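In praise of the silly little dressing table

I bought a dressing table in March and I have been insufferable ever since. My sister has asked me to stop bringing it up at dinner. I can't, so I'm putting it here.

For years I was a bathroom-counter person. Everything I needed in the morning lived in a zip bag beside the tap, and I'd do my face standing up, leaning over the basin with one hip against the cold edge, while someone knocked on the door. I thought of a dressing table as a thing from my grandmother's house, along with the bed jacket and the crystal dish for hairpins. Lovely, sure, but who has the room? And then I spent an afternoon wandering through the second-hand furniture places out past the ring road and sat down at one (only to rest my feet!) and didn't want to get up.

My case is simple. Sitting down to get ready is one of the great cheap pleasures, and we gave it up for no good reason at all. We'll spend 600 dollars on a coffee machine because the first ten minutes of the day matter to us, and then spend the next ten hunched over a sink. A dressing table gives you a chair, a mirror at the right height and a drawer that holds your things and only yours. Nobody keeps the spare batteries in it. Mine cost 200 dollars, plus 30 for a man with a ute, and I would pay it again tomorrow.

I'll go further and say it ought to be a fancy one. I looked hard at the plain kind. Plumik makes a perfectly sensible model with square legs and a flip-up lid, and Bestance has one that is basically a shelf with ambitions. They're fine. They'd look right in anybody's flat. But I have a plain desk already, and plain bookshelves, and a plain couch the colour of porridge, and I didn't want one more piece of furniture minding its manners. I wanted scrolls and curvy legs. A dressing table is the one spot in the house where you're allowed to be a bit theatrical, and if you can't have carving there, where can you have it?

People tell me carving collects dust. It does! I go over mine with a dry paintbrush on a Monday night while the radio's on, and I've come to quite like the job. People also tell me white paint shows every smear of foundation, and they're right about that too, though a damp cloth sorts it out and you find out very quickly how messy you are. The complaint I take more seriously is the one about space. Mine is 182 centimetres from the end of the bed, and I know that because I measured it four times before I'd let myself hand over the money. If you're in a bedsit, fair enough. But I've seen people give up twice that much floor to an exercise bike.

The other argument I keep hearing is that these tables belong to another time, that nobody has powder puffs any more and what we have is chargers. Well, put the chargers on it. I dry my hair at mine, I charge my phone at mine, I've paid bills at it with a towel on my head. An old shape doesn't mind what century your clutter comes from. My one piece of practical advice is to think about the power before you settle on a wall, and to buy a white cord for a white table, so the cable more or less melts into the top.

As for the mirror, get the oval. A square one makes me feel like I'm about to be issued with a passport. An oval in a carved surround, with a few fake flowers tucked up beside it, makes brushing your teeth hair and all feel like the start of something.
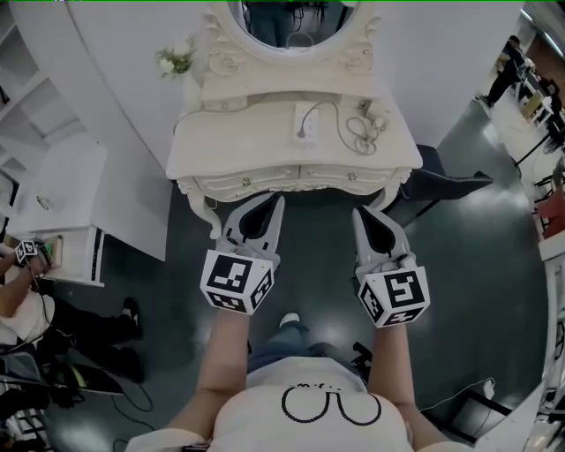 What to look for if you're buying second-hand

Pull every drawer right out and check the runners. Sit at it, on the stool it comes with, and see where your knees go. Bhuiyan and Ater both turn up a lot around here, and of the two I found the Ater drawers slid better. Wobble the mirror. If it wobbles back, ask to see the screws.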